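Skelemow Hall Users' Group
Minutes, October 11, 2024

Present: Natalie Wainwright (chair), Bradley Holroyd (notes), 2 others. Apologies from Tapley.

1. Last minutes agreed.

2. Table things. Natalie asked that cups go back on the black tray after use, and that the coasters stay out on the wood. The potted plant is to stay on the table as well.

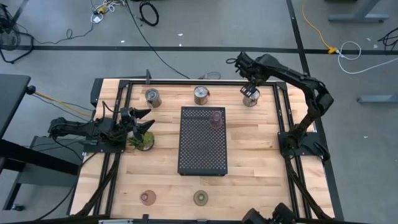

Bradley will label a shelf for the cans - room for 12 at most. Spare coasters to be kept with them.

3. Drondley booking moved to December. Fee stays at £15.

4. Cupboard key. Still with Tapley. Bradley to collect.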